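Caring for a woven fabric sofa

Most woven upholstery wears out from grit and not from use. The dirt works down between the threads and cuts them every time somebody sits, so regular vacuuming does more for a sofa than any product you can buy.

Vacuum once a week with the upholstery tool on low suction. Go with the weave first, then across it. Turn loose cushions over every 2 weeks and swap them left to right if the shapes allow. A fixed seat can't be turned, so try to change where you sit.

Find the care tag before you clean anything. It is usually under a cushion or stapled to the underside. W means water-based cleaner, S means solvent only, WS means either, and X means vacuum only. If the tag is missing, test a damp white cloth on a hidden spot and let it dry overnight.
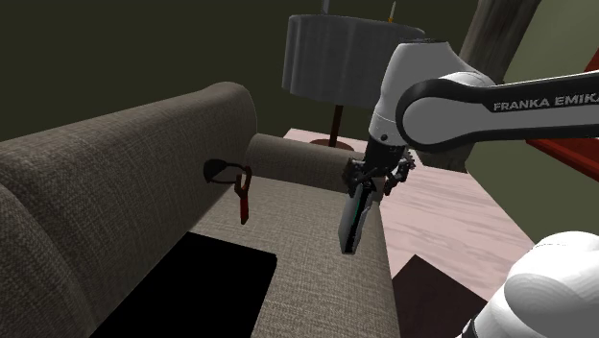 Arms and the top of the back go dull before the seat does, from hair and skin oil. For a W or WS fabric, mix a teaspoon of clear dish soap into 400 ml of lukewarm water and whisk it until there is plenty of foam. Use only the foam. Pick it up on a soft brush, work a small area in circles, then wipe with a cloth wrung out in plain water. Do the whole arm, seam to seam. Stopping halfway leaves a ring.

Spills: blot, don't rub. Work from the outside edge toward the middle with a dry white towel, and keep moving to a clean part of it. Grease should get a layer of cornstarch first. Leave it an hour, vacuum it off, and repeat if the powder came up yellow.

Pet hair comes off coarse weaves with a damp rubber glove. Drag it in one direction and pick up the rolls of hair as they form. I had a Fomlow lint roller for a while, but it pulled at the threads and I went back to the glove.

If you get a snag, never cut it or pull it. Push the loop through to the back with a blunt tapestry needle.

Drying matters more than people think. Keep the room near 70 degrees with a fan running across the fabric - not a heater aimed at it - and don't sit down until the padding feels dry when you press hard. The gas heater in December is what shrank the piping on my old Albers two-seater.

A reader, Tharindu Navaratnam, wrote on 20th May to ask about steam cleaners. I would keep them off anything with viscose in it, and viscose turns up in a lot of cheaper blends. On polyester they are fine if you keep the head moving.

Wood tables near the sofa

Dust with a barely damp cloth along the grain, then dry it right away. Stick felt pads under anything heavy that stays put, and lift things to move them. Light scratches in a dark finish can be filled with a matching wax stick, buffed off after ten minutes. For deeper ones, sand the spot with 600 grit before you touch up the finish, and practice on the underside first.

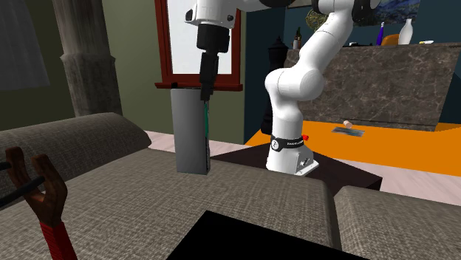

Dark brown wooden table, with a tall gray box standing beside it.

Water rings that are white are in the finish and can often be rubbed out with a little paste wax. Black rings have gone into the wood, and those mean stripping the top.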